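Speaker notes — "Keeping a White Work Surface White" (and other bench habits)
Stono makers' evening, February
Slot: after Sheyla Mosquera's segment, before the coffee

Good evening, everybody, and thank you for coming out on a cold night. Thank Rehema for the invitation, and thank whoever brought the lemon cake. Ask people to scoot in toward the front if they can, as the back row never hears me.

Start with the story of my first bench. It was an old door on trestles at the Palomino Street shop, painted brown, and I lost things on it constantly. Little screws, offcuts of wire, a contact lens once (my own, and I was wearing the other one at the time). Teófilo Villca came by, looked at it for a while, and said, "You need something pale under all that." He came back the next morning with a white board under his arm, and I've worked on one ever since. Pause here. People usually want to know what he charged me. He charged me lunch.

Why white, then. Small dark parts show up on it. You can draw on it in pencil, lay a part down next to your line, and see right away if it's crooked. It bounces a bit of light back up at your hands, which my eyes appreciate more every year. The price you pay is that every speck shows too, and I want to spend most of my time on that tonight.

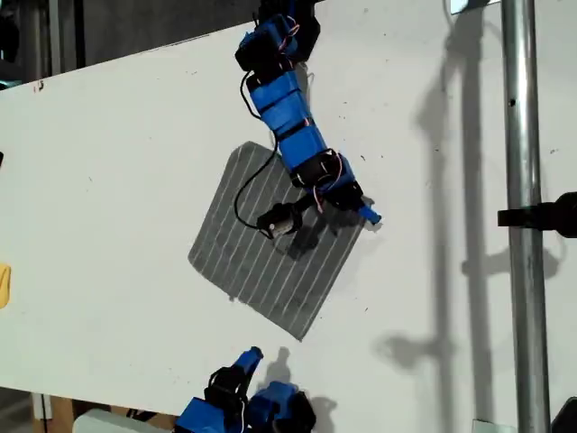
Does a matte board stain more than a glossy one?
Matte holds on to smudges a little more, in my experience, but it doesn't throw the lamp back in your face, so I'd still choose it for close work. Wipe it at the end of the session and most marks never get a chance to settle in.

Next part, cleaning. Go slowly, people like to write this down. Brush first, always, with something soft. If you go straight in with a damp cloth you turn the grit into sandpaper. After that, a barely damp cloth with one drop of dish soap, then a dry one. For pencil, a plain white eraser. For a stubborn gray smudge, I've used 1000 grit paper with a very light hand, and I have also used 600 and regretted it — pass around the offcut with the shiny scratched patch so they can feel the difference. (Get the offcut back this time!)

Say something about pads. I like to put a small gray pad down under whatever I'm working on and leave the rest of the board bare. The pad takes the wear, and when its edges get tatty you swap it for another. Marleny Puma cuts hers from leftovers and lets them be as uneven as they please, and they work every bit as well as my fussy straight ones.

Cables, briefly. Give them a generous loop, keep them up off the surface where you can, and don't drag them through the dust you just made. I keep 2 clips at the back of my bench for this and I'm forever hunting for one of them.

If there's time, the Ondau bench story. If Sheyla Nina is in the room, let her tell it, she does the voices.

Questions until 6, then coffee. Remind everyone that the sign-up sheet for the board-cutting afternoon is by the door, and that they should bring their own pencil.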